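Siltska Cat Sitting and Small Pet Care
Home Walk-Through Checklist, with my comments
Filled out by Szu-yu Fu
Client: Shu-fen Yu, Fematville
Pets: Biscuit (cat, senior), Dumpling (cat, into everything), one rabbit

Hi Shu-fen! Thanks so much for having me over in April and for the tea. I go through the same list at every new house before I take a key, so please don't read the "fix" items as me scolding you. My own place would flunk half of it!

FRONT ENTRY
Door closes and latches by itself: OK
Spare key tested: OK, a bit stiff. I jiggled it and got in on the second try.
Escape risk: WATCH. Dumpling shot between my ankles the second you opened up. I'll come in sideways with my bag down low.

KITCHEN
Trash can has a lid: OK
Cleaners out of reach: FIX. The cabinet under the sink swings open if you so much as look at it. A child latch would do the job.
Houseplants: FIX. That's a lily on the windowsill, and lilies are really dangerous for cats, even the pollen. Please get it out of the house before you go. Give it to Ka-ming Chang next door, he has no pets and he did say he liked it.
Food labeled with amounts: OK (love the masking tape)

INSIDE DOORS
Doors that should stay open have a stop: FIX. If the bedroom door blows shut, the cats lose their litter box, and I'm only there twice a day. Any heavy doorstop is fine.

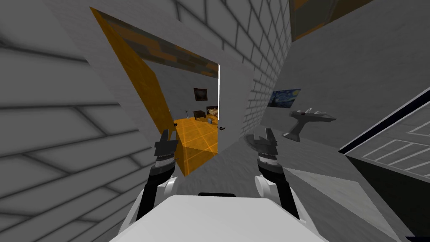 Orange door standing open, bedroom beyond.

Doors that should stay shut are marked: NOT YET. Sticky notes are plenty. Chunhua Xue covers for me when I'm sick and she hasn't seen your house, so she'll need them more than I will.

RABBIT PEN
Panels clipped: OK on three sides, loose at the back
Cords: FIX. The lamp cord runs right along the pen and it already has tooth marks on it. Move the lamp, please, or unplug it.
Water bottle: drips a little. I'll bring a bowl too.

WINDOWS AND SCREENS
Screens tight: mostly. The one over the tub pops out with one finger, so I'd keep that window closed.

PAPERWORK
Vet name and number: OK, Imton Animal Clinic
Backup contact: Yi-chun Yu, phone number still missing
Alarm code: got it, and changed to 3346 for the trip. Change it back after!
Carriers: only one, and you have two cats. I can lend you mine.

So that's it. Text me when the lily and the cord are done and I'll swing by for the key, any evening after 4 works.

Szu-yu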